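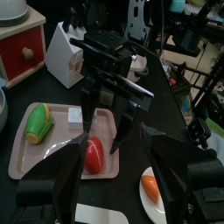 Perkus abre su preventa de tokens y yo ya tengo mis dudas (y mis ganas)

10 de mayo de 2022

Bueno, pues ya está. Después de meses de avisos en el canal de Telegram y de una web que se caía cada dos por tres, Perkus ha abierto esta mañana la preventa de su token, el PKS, y me he pasado media jornada leyendo la documentación con un café detrás de otro. Os cuento lo que he sacado en claro y lo que todavía me chirría, que de las dos cosas hay.

Para quien llegue de nuevas: Perkus quiere montar un mercado de facturas para empresas pequeñas. Una empresa sube una factura que va a cobrar dentro de unos meses, alguien le adelanta el dinero y se queda con una comisión cuando el cliente paga. Hasta ahí, factoring de toda la vida. La novedad es que cada factura queda registrada en la red de Zovside y que las comisiones de la plataforma se pagan en PKS, con descuento para quien tenga tokens bloqueados.

La preventa dura 18 días y el equipo ha puesto a la venta el 39 por ciento de la emisión total. El resto se reparte entre la tesorería del proyecto, los fundadores y un fondo para incentivos que, la verdad, está explicado en un párrafo y medio (yo habría agradecido una tabla, aunque fuera fea). Los tokens de los fundadores quedan bloqueados hasta octubre y a partir de ahí se van liberando mes a mes. A mí me parece poquísimo tiempo. Hemos visto muchos proyectos en los que el primer desbloqueo coincide con el primer batacazo del precio, y me habría quedado más tranquila con un año como mínimo.

Lo que sí me ha gustado: hay auditoría del contrato y está publicada entera, no un resumen de dos páginas con un sello. La firma Riviere, que ya había revisado el puente de Zovside. Encontraron un fallo serio en la función de reembolso, el equipo lo corrigió y en el informe se puede ver el código de antes y el de después. Me lo he leído de cabo a rabo, incluso los apéndices, y aunque no soy auditora ni mucho menos, se entiende bastante bien. ¡Ojalá todos los informes estuvieran escritos así!

También hay mínimo de recaudación. Si no se llega, el contrato devuelve lo aportado y cada cual paga solo el gas de la operación. Ojo, que la devolución hay que pedirla a mano desde la misma cartera con la que se participó, así que nada de mandar fondos desde un exchange, que luego vienen los llantos. Y hay verificación de identidad para todo el mundo, sin excepciones por importe. A mí me tuvieron esperando unos 44 minutos con la foto del documento, que no terminaba de gustarle al sistema, y al tercer intento pasó.

Vamos con lo que me chirría. Primero, los clientes. El documento habla de 122 empresas interesadas, y «interesadas» es una palabra muy ancha. Pregunté en el canal si eso quería decir que habían firmado algo o que habían dejado su correo en un formulario, y me contestaron que los detalles llegarían «en próximas comunicaciones». Pues vale. Segundo, qué pasa cuando una factura no se paga. Hay un seguro previsto con Stuviretti, pero el acuerdo está en fase de negociación y en la página principal sale el logo como si ya estuviera todo atado. Eso no me gusta nada, y se lo he dicho.

Y luego está el momento. Llevamos unas semanas feas en el mercado, con todo en rojo y la gente mirando el móvil con cara de susto, y sacar un token ahora es o muy valiente o muy necesitado. Puede que un poco de cada. El equipo asegura que tiene caja para seguir trabajando aunque la preventa se quede en el mínimo, pero no ha publicado cuentas, de modo que toca creérselo o no creérselo.

¿Voy a entrar? De momento no. Quiero ver antes el acuerdo del seguro firmado y una lista de empresas con nombre y apellidos, aunque sea corta. Si aparece alguna de las dos cosas antes del cierre, igual pongo una cantidad pequeña, de esas que una puede perder sin dejar de dormir, y os lo contaré aquí con el importe y todo. Lo de siempre: esto es mi opinión, no es asesoramiento financiero, y no he cobrado nada de Perkus ni tengo PKS.

Si alguno habéis probado la versión de pruebas de la plataforma, dejadme un comentario, que a mí se me quedó colgada en la pantalla de subir factura y no sé si es cosa mía o le pasa a todo el mundo.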